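Section 4. Teaching the sorting chore

Applies to Ustetti Home Arm, manual revision of 20/11/2024

Before you start, please read what the arm can do today. It can move soft things of one kind from a table into a bin. It cannot yet fold clothes, wash dishes or put away a mixed bag of groceries. Soft and leafy shapes are the most difficult, and the arm will drop some of them.

4.1 Recording the chore by hand

1. Place the open bin on a table, within reach of your right arm.
2. Put on the sensor glove and close the wrist strap. The marker cube must stand upright on top of the glove.
3. Sit down and start the recording in the Dollier program.
4. Pick up one item, carry it over the bin and lower it. Move at your usual speed.
5. Repeat until the counter shows 100. You may rest after each group of 50.
6. Save the recording before you remove the glove.

Note: Do not cover the cube with your sleeve or with your other hand. If the cube is hidden for longer than 18 seconds, the program stops and shows code 3546. Go back to step 3.

Caution: Keep children and pets away from the table during the first run of the arm. The arm does not know the difference between a toy and a finger.

4.2 What result to expect

After training, let the arm try the same chore with the same bin. If you change the bin, you must record again. For kitchen work with real vegetables, please wait for the Majimbun gripper, planned for December.

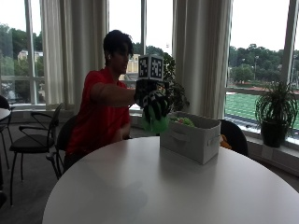
Telma Godoy: I followed 4.1 two times and the arm now fills the bin, but slower than my son does it. When I turned the bin the other way it missed every time. Can step 1 please say which way the bin must face?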